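Print | E-mail

2026-06-27
By Jade Cheetham
Last updated: 4:40 p.m.

Thread on the Wamomska removal notice decision. The Immigration Appeals Panel released it this morning and most of the summaries I have read get the holding wrong.

The decision is 73 pages. The operative part starts at paragraph 118. Everything before it is procedural history and the standing argument, which the Panel resolved quickly.

Background. In 2015 Wamomska changed its removal statute so that a notice could be served by certified mail to the last address on file. Before the change, personal service was required in every case.

The last address on file is whatever the Residence Office holds. A resident who moves must file a change form. The appellant filed his at the Plakum district office and got a stamped receipt.

The Plakum office never sent the form on to the central register. The removal notice went to the old apartment, where a later tenant marked it "return to sender."

The appeal window is 28 days from service. The appellant learned of the order when his employer, Kuruc, ran a routine status check. He filed nine days after the window closed.

The Ministry's position was that service was complete on mailing. On that reading, the returned envelope is irrelevant and so is the receipt.

The Panel rejected it. Paragraph 124: an address is "on file" when the resident has given it to any office authorized to receive it. Delay inside the Ministry does not move the date.

So the notice was defective and the window never opened. The late appeal is treated as filed in time. The Panel did not need to reach the hardship provision, and it says so twice.

The order is vacated. His conviction is not. Several reports say he "won the right to stay," and the decision contains no such finding. The Ministry can serve a new notice at the correct address tomorrow.
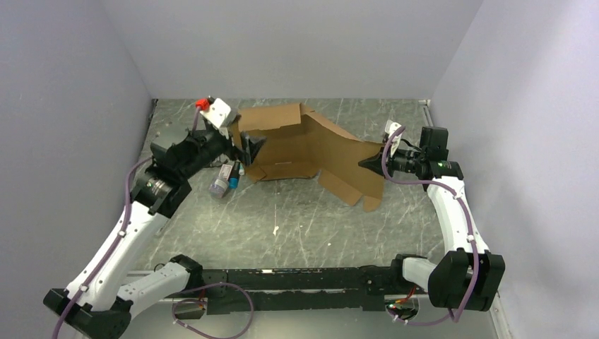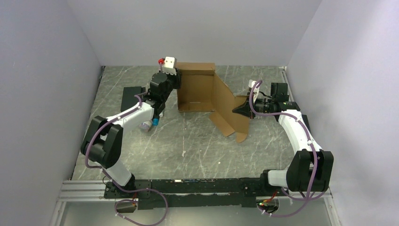 If it does, the merits hearing covers the usual factors: the sentence imposed, length of residence, family ties, risk of reoffending. The offense was receiving stolen goods, with a suspended sentence. The statute makes removal discretionary at that level.

On scope. The Ministry told the Panel that 275 notices were mailed from the central register in the period when Plakum forms were not being forwarded. It did not say how many went to an outdated address.

The decision applies directly to one person. Anyone else in that group has to file a separate application to reopen, and has to show two things: a change form lodged before the notice was mailed, and an address mismatch on the envelope.

A receipt is the easiest proof of the first. Without one, the Panel indicates at paragraph 131 that the district office intake log will do. I would request the log before filing anything.

There is a partial dissent. It agrees that the notice was defective but would have let the order stand until the appellant showed prejudice. Two pages, no authority cited after the first.

The majority answers in a footnote - prejudice is presumed when the defect goes to the right of appeal itself. That follows Stununum, the older case on unsigned notices. I expect the Ministry to argue that Stununum is limited to its facts.

Leave to appeal to the Superior Court is available on a point of law only. What counts as "on file" is plainly a point of law, so leave is likely if the Ministry asks for it. The deadline for asking falls in August.

A stay is a separate application. Until one is granted, the decision binds the first-level adjudicators, and pending cases with the same defect should be handled accordingly.

Correction to my earlier post on the filing date: I had counted the window from the date on the order. It runs from the date of mailing on the Ministry's case. The nine-day figure above uses the mailing date and matches the decision.

Question in the replies about detention. The appellant was not detained at any stage. He was on weekly reporting conditions, and those lapsed when the order was vacated. A new notice could bring new conditions.

Another one, on costs. Each side bears its own. The appellant asked for costs against the Ministry and the Panel declined in one sentence, at the end of paragraph 140.

I will add to this thread if an application for leave is filed.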